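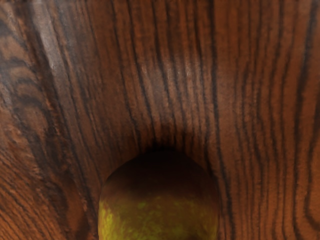
Wrist camera offset on the Clalau cell, round three. Quick post before I lose the notes again. Last time I fixed the overhead view in the sim and left the wrist one alone, dumb, it was still carrying the mount numbers from the old bracket. Close in, the pear runs off the bottom of the view and the rest is wood grain, so whatever is working out the grasp point gets the top half of a fruit and a lot of stripes. Stripes are bad. The feature matcher loves stripes. It will lock on to a wavy dark line and tell you with great confidence that the table moved.

So. What I changed, in order:

Mount pitch in the sim file. It was 2 degrees off from the new bracket drawing. Sounds like nothing, is not nothing when you're that near the table.

Near clip distance. Had it at 50 mm from some earlier test, no idea why. Put it back to the default.

Grasp approach now starts 162 mm up and the detector has to have the whole outline before it's allowed to go lower. If not, back up, try again. Slower but I don't care, this is the cell we copy everything else from.

Table texture – left it. Erlinda wants a plain gray one and I get it, but the real bench at Morkberg is wood too and I'd rather have the matcher fail here than there. Masked the table out of the feature step instead. Took one line. Should of done that in October.

Then ran the overhead check again to make sure I hadn't broken the part that worked. Same three things as always, cup, pear, carton. The carton is the one to watch, it sits half out of view on the right and the pose estimate for it wanders. I've set the cell to skip anything touching the border untill the second view comes in. Cup and pear are fine to go.

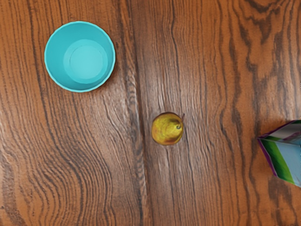

Benjie Malabanan wrote back within the hour that skipping at the border is fine but I should log every skip, or in a month we'll have a cell that quietly ignores half its work and looks great on paper. Fair. Added a counter. It goes in the same log as the retries now.

Still to do: more than 200 runs overnight with the new pitch, then copy the mount file over to the Bomard cell, same bracket there. And rename the old file so I stop loading it by accident – twice this week already.

Ok, starting the batch. Numbers when I have them.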